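Home | Boards | Manipulation & Grasping | Search | Log in

Thread: Does failure-weighting help on deformables, or am I fooling myself?
Posted Thursday by Karlijn Van Wijk (user: kvwijk)

kvwijk
We've been collecting two-handed demos on soft goods, mostly gloves, and training with what Bomum calls failure-weighting: fumbled grasps stay in the set but count for less. Everyone else throws them out. I have spent more of July with ski gloves than any skier.
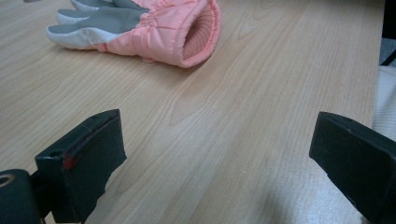
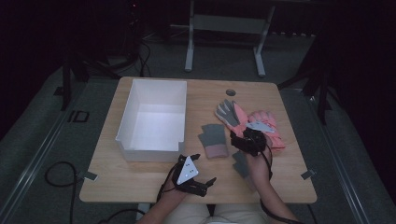

We have 4,000 demos, and I pulled out 900 with at least one fumble. Keeping them at low weight took held-out success to 80 percent, 12 points over the cleaned set. Same network, same seeds. I'd like somebody to tell me what I broke.

hulme_offset
What you broke is the comparison. Your cleaned set is 900 demos smaller. Top it up with good ones to the same size and see if your 12 points survive. Mine didn't.

kvwijk
Fair. Was yours on cloth?

hulme_offset
Rigid parts. Brackets. They don't sulk when you grab them by the wrong end.

Flirkora
Then it's a different problem, surely? A bracket you fumble is a bracket on the floor. A glove you fumble is a glove in a new shape, and the demo shows the recovery. I'd expect the fumbles to be worth more there.

hulme_offset
Or the policy learns to fumble first and recover second, like my interns. Count regrasps per episode before celebrating.

kvwijk
Counted them over lunch. Regrasps went up. Success went up too, so I'm choosing to be annoyed only halfway.

drusdale_dan
Who labels a fumble? If it's the person who did the demo, I have bad news about people.

kvwijk
Second person, from the wrist video. We disagreed mostly on cuffs -- one jaw inside the lining, is that a grasp or an accident? I say grasp. My labeler says I'm being generous to myself.

drusdale_dan
Your labeler is right.

Flirkora
Post the size-matched run when it's done, even if it's ugly.

kvwijk
It's queued behind someone's hyperparameter sweep, so see you all in the fall.

Page 1 of 1 | Contact the moderators | Back to top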